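The Tray Beside the Sink

In our house, the small things used to live everywhere. The dog carried his toys into the kitchen, the sponge moved from one side of the sink to the other, and the cloths dried on the backs of the chairs. I am not a tidy person by nature, so I was looking for a method which asks very little from me.

The idea came from Hamish Te Moana, who runs a small household shop called Waverura. He has two dogs and a kitchen smaller than mine. His advice was to buy one big tray, in a color you can't ignore, and put it on the counter beside the sink. Everything without a place goes there during the day. In the evening you give it five minutes.

"People buy 40 small boxes and then they forget what is in them," he told me. "With a tray, you see your mess. It is a little rude, but it works."

A strong red or orange is best for this, I think. The yellow towel and the blue sponge stand out on it, and so do the rope toy and the green ball. A raised rim is also important, for the ball most of all - mine has rolled behind the stove three times.

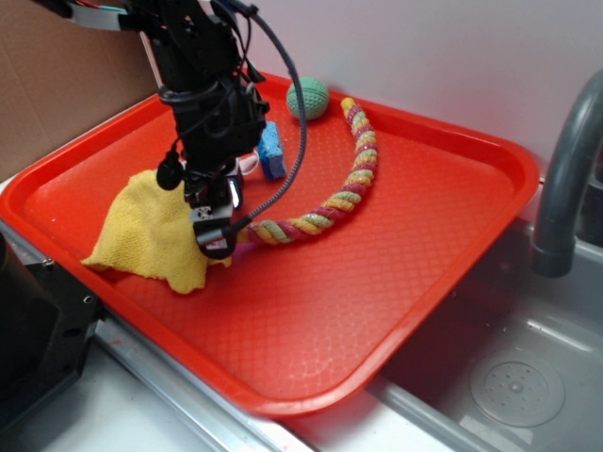 What goes in, and what goes out

I sort by where the thing must go next. Cloths go to the wash, and I don't fold them first. Sponges go back to the sink, after a good squeeze. Dog toys need more thought. A braided rope keeps water for a long time, so I hang ours by one end near the window until the morning. When the threads become long and loose, I cut them or I throw the toy away.

Balls with a rough surface collect hair and dust. I use an old toothbrush with warm water and a little dish soap, then I rinse well.

Hamish is more strict than me about hygiene. He keeps a second tray for the toys, and he washes both every evening. I have only one, and I scrub it in the sink with a brush, as a patterned floor holds the crumbs.

By December I had stopped looking for the sponge. The dog learned the system faster than my husband - he now waits under the counter at nine in the evening, when the rope comes down from the tray for one last game.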